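4.2 Cable handling with the Bumov kit

Cables are where the Bumov kit gets interesting. Rigid parts had given us very little trouble in Section 4.1, and we were eager to see how a commercial two-arm package would cope with something that bends, twists and refuses to stay put. The task is easy to state: pick up a thin black cable from a white table, pass it from one gripper to the other, and lay it back down. We ran 300 trials, split evenly among 3 starting layouts, with the stock grippers and the stock software.

The wrist view (Figure 3a) is the input we came to value most. With the fingers open, both ridged pads stay in view along with the cable on the table between and beyond them, so the planner can compare pad and cable in one image.

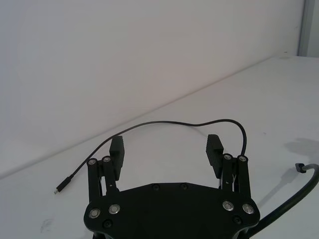
Thirumalai Kamath argued, on reading a draft of this section, that a wrist view alone would flatter any kit on a table this clean, and that the overhead route offered in the Trilau package deserved the same number of trials before we praised either one. We agree about the comparison and plan to run it. Still, the setup time impressed us! Going from sealed boxes to a first calibrated motion took 72 minutes, using only the printed guide.

The second input is a wider view that takes in both arms and the cable's path from behind the left gripper to the small plug at its end (Figure 3b).

Figure 3. Views used in the cable task. (a) Wrist view, fingers open. (b) Wide view, both grippers empty.

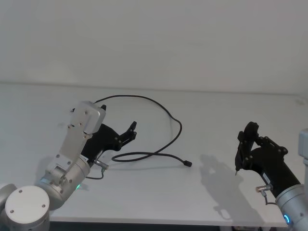

Combining the two views is a single switch in the Bumov software, and we left it on for every trial reported in this section. Planning a handover took 30 seconds at most, a pace we found very comfortable for bench work. Our one real wish is for better control of finger force, which can be set only in coarse steps. We return to this in Section 5.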